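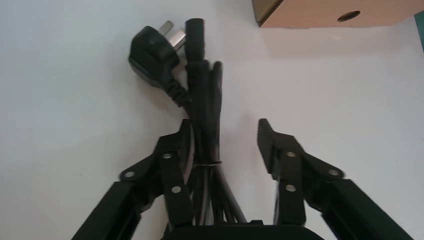

Filed under: Storage & Sorting > Cables and Chargers

Spare power cords - keep the twist ties or not?

rvanhecke
I'm going through the cords that came with monitors and printers over the years. A lot of them are still bundled the way they came, black cord folded into loops with one thin tie around the middle. The one I put on the table has the angled three-pin plug on one end and the IEC connector on the other. I don't have an outlet it fits, but the connector end is the normal kind.

Two questions. Do you leave the factory tie on for storage, or redo everything with Velcro? And would you keep a cord with a foreign plug at all?

LiesM_72
Leave it on. The factory fold is flatter than anything I can do by hand, and they stack well in a shoebox. Once I open one I can never get it back to the same size.

gloria.r
I disagree with Lies. Those ties have a wire in them and the plastic wears off. I had one poke into my thumb. I bought a roll of Velcro strap from Drerell, cut it into 6 inch pieces and redid every cord in the house in one evening. The roll was cheap and I still have most of it.

LiesM_72
A wire end in the thumb is a reason to fold the end over. It isn't a reason to redo a whole house.

kshokri
Keep the foreign one if you know somebody who travels or is moving. That angled plug is used in China and Australia. I gave two of them to a coworker who was going to Melbourne in February and she was glad to have them. Otherwise take it to electronics recycling. Please don't put a travel adapter on it and run a heater or something like that.

gloria.r
Agree with that part. Also check what's printed on the cord before you match it to anything. They aren't all rated the same. 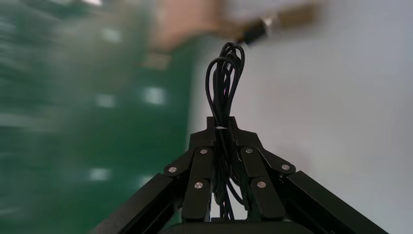
gijs_vh
Does it hurt a power cord to stay folded up for years?

kshokri
A loose fold is fine for a cord that thick, but don't bend it hard right where it goes into the plug, and look for cracks before you use it again.

gijs_vh
Thanks. Mine have been in the attic, so I'll look them over. Roel, if you are getting rid of the regular ones, I need a long one for the garage.

rvanhecke
You can have your pick. I think I'll leave the ties on the ones that never got opened and use Velcro for the rest - that's less work than doing them all. The three-pin one goes in a bag with a label on it.

LiesM_72
Put the label on the cord itself. Bags get reused.

gloria.r
Masking tape near the connector end works. Write the length on it too, because you can't tell once it's bundled.

rvanhecke
Tape it is. I'll measure the open ones tonight.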